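How to Make Crunchy Granola in a Toaster Oven

By Mwakyusa
Friday, July 10, 2026
Last updated 3 days ago
522 shares | 228 comments

I love granola, and I love it even more now that I make it in small batches! A toaster oven is perfect for this, and you don't have to heat up the whole kitchen in July.

Stir together two cups of rolled oats, half a cup of chopped pecans and a good pinch of salt. Warm three tablespoons of maple syrup with three of oil, pour that over and mix until every oat looks shiny. Keep raisins or dried cherries out of the bowl for now (they turn into little pebbles).

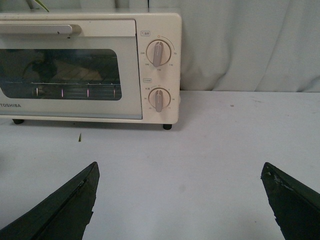

Set the oven to bake at 300°F and let it heat fully before the tray goes in. Line a small rimmed tray with parchment and trim the paper so it can't curl up toward the elements. Press the oats down flat with a spatula. The tray goes on the wire rack, and if yours sits low in the oven like the one in this Toshiba, leave it there, because nuts scorch fast up high. Stir after ten minutes, press flat again, and start peeking through the glass at fifteen.

Pull it out when the edges are golden. It will still feel soft! Leave it alone on the tray until it's completely cool and you'll get those big, gorgeous clusters. Add the fruit, then jar it up. Mine keeps two weeks, if I hide it.

In November I swap in pumpkin seeds and cinnamon, so good on yogurt.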